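From: Radosław Pietrzak
To: home-manip list
Subject: Re: [home-manip] How strict are we being about counters?

Hi all,

Sorry for the slow reply, I've been at the Marham site since Tuesday and their wifi hates my laptop. Jumping in on this one because I wrote half of the rules being complained about, so you can yell at me directly!

On Tuesday, Ostapchuk wrote:
> We're about to start the kitchen set at Vangate and I've got
> two people reading the guide two different ways. One clears
> the whole counter before every run. The other leaves
> everything where it was and only moves what's in the way of
> the arm. Which one is it? And does the keep-clear rule cover
> cables too, or just objects? Page 9 says "the work area" and
> never says what that means.

Second person is right. Leave the counter lived-in. The old Primberg draft did say to clear it, and we dropped that back in January after looking at what we had: 3000 runs on counters so bare they might as well have been lab benches. Great numbers, and then the thing fell apart the first time it met a cereal box. So please don't tidy for the robot. If there's a toaster there, there's a toaster there.

You're right that "the work area" is mush, and that's on me. What I meant is the patch the task happens in (a cutting board, a tray, whatever) plus one hand's width all the way around it. Inside that, only things the task uses. Outside it, normal kitchen.

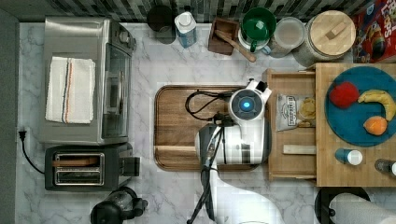
Cables, yes, they count, and I'd go further than the guide does. The arm's own cables are the ones I see people forget, probably because they stop noticing them after the first hour. Before each run, drive the arm through its full reach at slow speed with somebody's hand on the stop, and watch where the slack goes. If a loop can hook a handle or get under the gripper, clip it back and do the slow pass again. Appliance cords get pushed to the wall or unplugged. Anything that heats gets switched off at the outlet, even if the arm is never supposed to go near it, and cloth comes off the top of it. I don't care how cold it is. That last one isn't in the guide and I'd like it to be.

Glass is the part I'm still unsure about. Right now we say no glass within reach, and roughly 95 percent of the questions I get are "what about this jar." Plastic lookalikes are fine by me, but you have to pick them up and check, and write down that you did. If anybody has a better rule that fits in one sentence, send it over.

Also, a run where someone hits the stop is still a run. Log it. I found 4 at Marham that had just been deleted, and those were the ones I wanted to look at.

I'll redo page 9 this weekend and post the text here before it goes in. Ostapchuk, can you hold the Vangate start until you've seen it, or is that too late?

Radosław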